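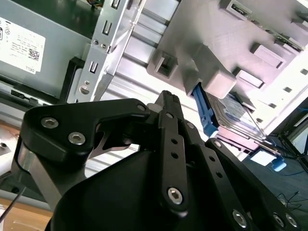
I've been meaning to sort out the old Dell for ages, and on 2 February 2026 I finally ran out of excuses. Wubit wants a computer for her accounts, and I had a whole tower sitting in the spare room (well, under the ironing, but still!). I paid Lestevis 97 dollars for a replacement drive back in January and it's been in its bag on my desk ever since.

Getting in

Side panel off first, tower on its side. I always forget how much sheet metal is in these things – slots and folded tabs everywhere, and every edge keen to have a go at your knuckles. Mind the black cables near the drive cage while you're poking about. I've yanked a plug out that way before and spent two hours blaming the power supply.
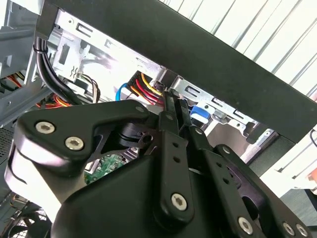

What I checked

Memory slots, mostly. I've got 16 gigs put aside for it, and you want those white clips pushed right back before anything goes in. The blue latch is my favourite bit of the whole design, such a cheerful colour for something no one ever sees.

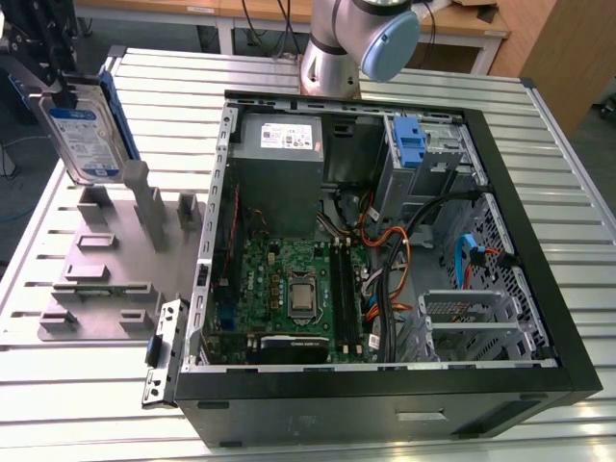
Sorting the drive cables

Blue one for data, the fat bundle with the yellow and red wires for power. Fasil reckons I should label every plug with masking tape, and he's probably right, but I just read what's printed on them and hope for the best.

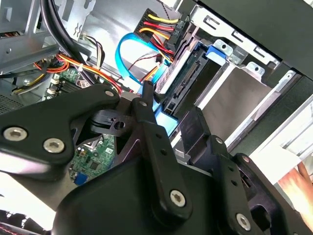 The drive in its cage, with the HDD P6 plug on the end.

Next up is the software, so if anyone has a favourite program for simple bookkeeping, tell me in the comments!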